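Best way to keep a white textured tablecloth nice on a table that gets used all day?
Asked 6th February in Home & Kitchen

Hi everyone, I've been reading this board for ages and finally have something of my own to ask. We moved our dining table over to the big sliding window last June, and I put a white tablecloth on it, one of those with a bit of texture woven in. I love it, I really do, it makes the whole room feel lighter in the mornings. The trouble is that this table is where everything happens. We eat there, the tablet lives there, the fruit gets dropped there when I come in from shopping, and whenever we have people over I get out paper cups, and by the end of the afternoon they've rolled all over the place with a last sip of coffee still in them.

I have one big round placemat, grey-green with stitching around the rim, and I'm fond of that too, but it only protects the one spot. The rest of the cloth has picked up a few light brown rings and one orange smear that I think came from a tangerine. I've washed it 3 times and the rings have faded but not gone.

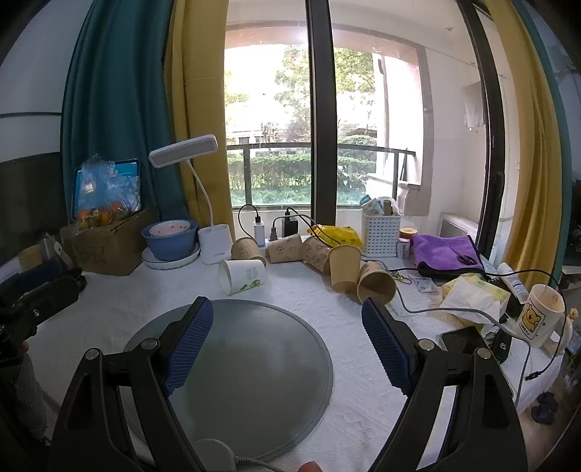
I'm also wondering about the fruit. I've been keeping it in its plastic bag on top of a cardboard box because I ran out of bowls one day and then it just stayed like that (you know how it goes). Does fruit do worse in the bag? The window gets sun until lunchtime, and last week I found a soft one at the bottom that I only noticed by the smell. I do have a blue bowl, but it usually has a smaller bowl sitting inside it and the two of them have sort of taken up residence on a plate.

So I suppose it's two questions: how do I get the rings out, and is there a way to set up the table so I'm not washing a cloth every other day? I'd rather not go to vinyl if I can help it. Thank you so much in advance!

3 answers

Answer from Clonel
9 people found this helpful

Oh, I feel for you, I had a cream cloth for years and it was the same story. For the coffee rings, check the care label first, and if it's plain cotton or a cotton blend, lay the spot over a bowl in the sink and work in a little dish soap with cool water. Leave it for 15 minutes, rinse from the back of the fabric, and then soak the whole cloth in oxygen bleach as the packet says. Please don't put it in the dryer until you're happy with it, heat sets coffee terribly. Dry it on a line and have a look in daylight.

As for the table, buy a second cloth if you can. I picked up a spare from a shop called Hrubý for very little money and I swap them over while the other one is in the wash. And put a tray out when company comes! Everybody sets their cup on the tray without being asked, and you can carry the whole lot to the trash in one go, lids, napkins and all.

Answer from Grernura

take the fruit out of the bag. citrus sweats in plastic and one bad one ruins the rest. open bowl, out of the sun, or the fridge drawer if you have roughly two weeks' worth

Answer from Cavach

A thick felt pad under the cloth helped us, though mostly with noise and hot plates, so it won't save you from rings. What did help was spraying the cloth with fabric protector after each wash. I test it on a corner first and let it dry overnight. It isn't perfect and you still have to blot things up fairly quickly, but coffee sits on top for a minute and gives you a chance to find a towel. My mother used to lay a narrow runner down the middle as well, and she washed the runner at 50 cents a load and hardly ever the big cloth.

If the smear is from tangerine peel it may be oily, so use dish soap on that one before anything else.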